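Fidommont Tactics Club - minutes of the October meeting

Start 7:00, upstairs at Koto. Notes from last time were read and passed.

1. Kutden campaign
We finished chapter 8 on the big screen and it was a blast! The bridge map took 65 turns (a club record by a mile) and we still got both scouts across. Everyone wants to go straight into the snow maps next time - no argument there.
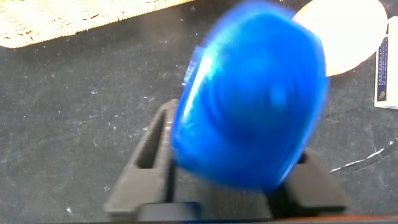 Ingvar Nørgaard felt the snow maps would go better on hard mode, as the normal enemies barely move once you take the ridge. Put to a vote and carried.

2. Handheld version
Gil has the port up and running, and the text is so much easier to read than we feared. Saves carry over too, with all 400 items in the camp store intact. Lovely news for anyone who plays on the bus!

3. Friday co-op night
We'll run 2 tables, one for new players and one for the long campaign. Doors at 6:30. 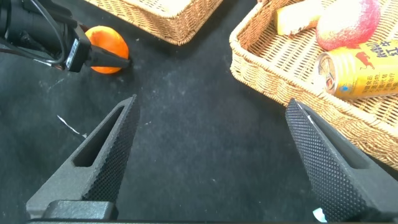 Could the new players' table start from the tutorial siege, Leonidas Zervas asked, and skip the opening scenes? Agreed. Gil will make a save file and bring it Friday.

Meeting closed 8:40.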